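**Unit 4: Soft tubular parts, handling and checks**

Read before the Monday session. The section on storage is by Keir Munro; the rest follows the Vestergaard bench notes.

Soft molded parts deform under small loads, and the deformation affects every dimension taken from them. Outside diameter is read with the part at rest on a flat surface. A part held at one end hangs under its own weight and reads long.

*Terms*

- **Mouth:** the open end.
- **Body:** the length between the mouth and the far end.
- **Set:** deformation that remains after the load is removed.

*Procedure*

1. Record the batch number (the practice batch is 143).
2. Rest the part for 50 minutes at room temperature.
3. Hold it by the body, with the mouth free.
4. Inspect the mouth and the inner wall for tears.
5. Note any surface mark and its distance from the mouth.
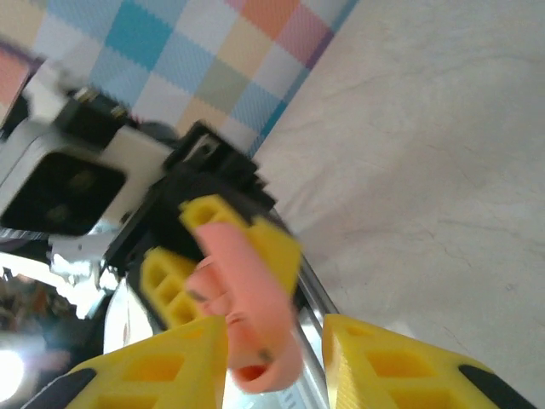

Marks are logged even where they wipe off. A mark within 33 mm of the mouth goes in column B of the sheet, all others in column C. Set is measured last, after the part has been laid down again for the full rest period.

Sheets go to Esben Kárason, room 234.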